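Visite chez Wodix, à Kundthorpe : une journée à regarder des robots apprendre le linge

Compte rendu publié dans la rubrique Visites et salons
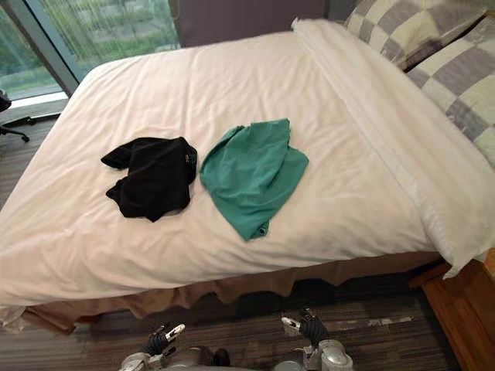

Par la rédactrice de la rubrique Visites
Déplacement effectué en avril

L'atelier de collecte de Wodix se trouve à Kundthorpe, à vingt minutes à pied de la gare, dans un ancien bâtiment de bureaux. L'entreprise ouvre ses portes deux fois par an. Nous étions une douzaine de visiteurs, pour moitié des gens de l'hôtellerie, le reste venant d'écoles d'ingénieurs et de la presse professionnelle. Accueil à 9 h 30, café, badge, puis une courte présentation dans la salle du bas.

Wodix ne vend pas de robots. La société produit des démonstrations, c'est-à-dire des enregistrements de tâches exécutées par un robot que pilote un opérateur. Ces enregistrements servent ensuite à entraîner un modèle de commande. Le client principal du moment est Benavides, qui prépare un logiciel destiné aux blanchisseries et aux résidences hôtelières. Le programme porte le nom de Wistley et concerne uniquement le textile : ramasser, trier, plier, poser.

La chambre est au premier étage. Un grand lit avec une couette blanche, le haut de la literie replié en un gros rouleau, deux oreillers à carreaux gris et blanc cassé, un cache-sommier beige, de la moquette rayée. Une grande vitre donne sur des arbres. Quand notre groupe est arrivé, deux vêtements étaient posés en tas au milieu de la couette, un noir et un vert tirant sur le bleu canard, et les deux bras du robot attendaient devant le lit, pinces ouvertes.

La consigne de cette série est simple à énoncer. Il faut prendre un vêtement, l'étaler, le plier et le poser du côté des oreillers, puis faire de même avec le second. L'opérateur travaille depuis la pièce voisine, avec une manette dans chaque main et un casque. Il voit ce que voit la caméra de tête et rien d'autre. On nous a fait passer par groupes de trois derrière lui, en demandant de ne pas parler pendant les prises.

Une prise dure entre deux et quatre minutes. Elle commence toujours bras écartés du linge, sans contact, pour que le modèle apprenne aussi l'approche. Entre deux prises, une assistante entre, reprend les vêtements, les froisse et les repose autrement. Elle suit une fiche : position sur le lit, distance entre les deux pièces, manche visible ou non. J'ai été surprise par le temps que cela prend. Sur une heure de travail, la remise en place compte pour près d'un tiers.

Le responsable du site a donné quelques chiffres. La série en cours comptait 1 447 prises le matin de notre visite, dont 905 retenues après relecture. L'objectif fixé avec Benavides est de 2 000 prises retenues pour cette seule chambre. Les autres sont écartées pour des motifs variés : tissu tombé au sol, pince qui accroche la couette en même temps que le vêtement, décalage entre les capteurs. Une partie des échecs est conservée à part, avec une étiquette, car le client souhaite aussi des exemples où l'opérateur rattrape une erreur.

La couette a occupé une bonne part des questions. Un visiteur a demandé pourquoi ne pas travailler sur une table rigide. Réponse : cela se fait à l'étage du dessous, et ces prises-là se passent mieux. Mais un lit s'enfonce, le tissu du dessous suit celui du dessus, et un vêtement sombre en boule sur fond clair ne dit pas grand-chose de sa forme. Où est le col, où est l'ourlet ? L'opérateur lui-même hésite parfois, et cela s'entend à la relecture – les mouvements ralentissent, les moteurs aussi.

La lumière du jour est gardée telle quelle. Les stores restent ouverts, et chaque prise porte l'heure dans sa fiche. Un premier lot tourné sous éclairage constant avait donné un modèle correct le matin et nettement moins bon en fin d'après-midi, d'après l'équipe.

Après le déjeuner (buffet froid, correct), passage par la salle de relecture. Quatre postes, deux écrans chacun. Les relecteurs découpent la prise en étapes, notent le début et la fin de chaque saisie et écrivent une phrase courte qui décrit l'action. Toutes les phrases sont relues par une seconde personne. C'est un travail lent et assez fatigant pour les yeux, les équipes tournent toutes les deux heures.

La démonstration du modèle entraîné a eu lieu vers 15 h, sur un autre poste, avec une serviette et un tee-shirt. Serviette pliée au premier essai. Pour le tee-shirt, il a fallu trois essais, et le pli final était de travers. L'équipe n'a pas cherché à le cacher. Les représentants de l'hôtellerie ont surtout demandé la cadence, et Wodix n'a pas voulu avancer de chiffre avant la fin du programme.

Deux remarques pratiques pour ceux qui iraient à la prochaine ouverture. L'escalier est raide et l'ascenseur ne dessert pas le premier étage. Il fait chaud dans la salle des opérateurs, prévoir une tenue légère. Les photos sont autorisées dans la chambre, interdites en relecture.

L'inscription se fait auprès de l'accueil de Wodix. La prochaine visite est prévue à l'automne et devrait montrer une deuxième chambre, avec des draps à plier à deux robots.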